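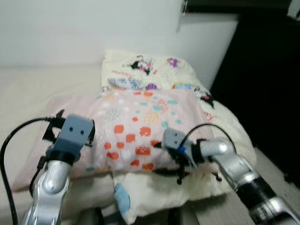

The Prarcombe gripper trials are a long-running comparison of two-fingered end effectors for household robots, carried on in furnished bedrooms and, on one regrettable occasion, a canoe shed. They grew out of a disagreement at Bruvley between the makers of the Rana gripper and the makers of the Lalimis, each of whom had published a grasp success rate measured on wooden blocks. The trials use bedding. A printed pink pillow lying across a larger cream one is typical of the test objects, being soft, patterned and close in shape to the thing underneath it, and two arms may approach it together. Rigid objects were dropped from the program early, to the dismay of everyone who was good at them.

Method

Each gripper is fitted to the same pair of arms and run under the same controller. A session consists of 300 attempts. An attempt counts as a success if the item is lifted clear and held for 2 seconds, a standard the Lalimis camp considers harsh and the Rana camp considers theirs. The published log runs to 3,059 attempts, of which 307 are filed under "other", a category that has never been satisfactorily defined.

The cable route at the wrist is recorded for every session. It was left out of the original protocol, and the first month of results in August was largely a study of snagging.

Draped cloth

The chair task was added later and is generally regarded as the harder one. A cloth is left crumpled over the seat of a moulded chair, and the arms must find a fold, pinch it and take the weight without bringing the chair along for the ride. The Rana's thin fingertips do well on a single layer. The Lalimis has wider pads, which collect two or three layers at once and treat this as an achievement.

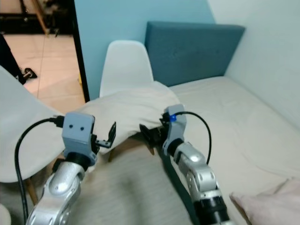

Thanakorn Wattanapong objected in a published reply that the trials compare fingertips and call the result a comparison of grippers, and that swapping the pads between the two models would settle most of the argument in an afternoon. The swap has since been added to the program, where it has taken considerably longer than an afternoon, the two makers having chosen different screw threads.

See also: Compliant fingertips; Deformable object handling; Bruvley block test (discontinued)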